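Hand-Held Gripper Comparison: November Progress Report to the Isico Fund

Thank you again for your patience with us over the fall, and for the kind note about the last report. 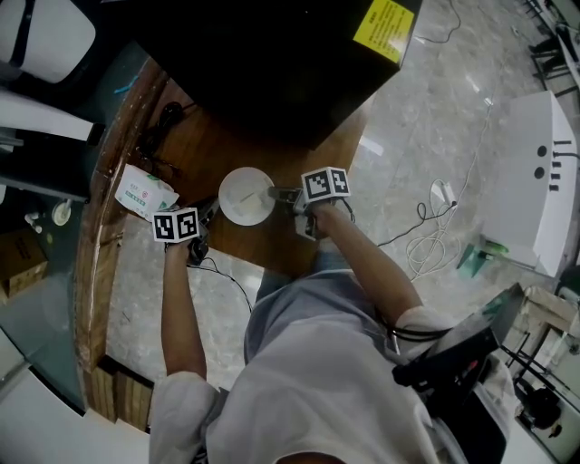

We have now put both sets of hand-held grippers through the same tabletop tasks, and I am happy to say the work is moving along nicely. The Mensah pair came first, with 100 trials on plates and small cartons. The Driter pair started later and stands at 51, so please read the early numbers with a little caution – we certainly do!

In all we have logged 2,030 minutes of recordings. The Mensah jaws close more evenly on thin rims, while the Driter ones are lighter and much kinder to the wrists by the end of a long afternoon. Tracking dropped out in 4 of the Driter trials, each time when the operator turned a wrist too far, and we are still working out the best angle for the markers.

Next month we will finish the Driter trials here at Stondodum and begin on soft packaging. Spending is within the budget you approved, apart from spare cables, where we have gone over slightly and will cover the difference ourselves.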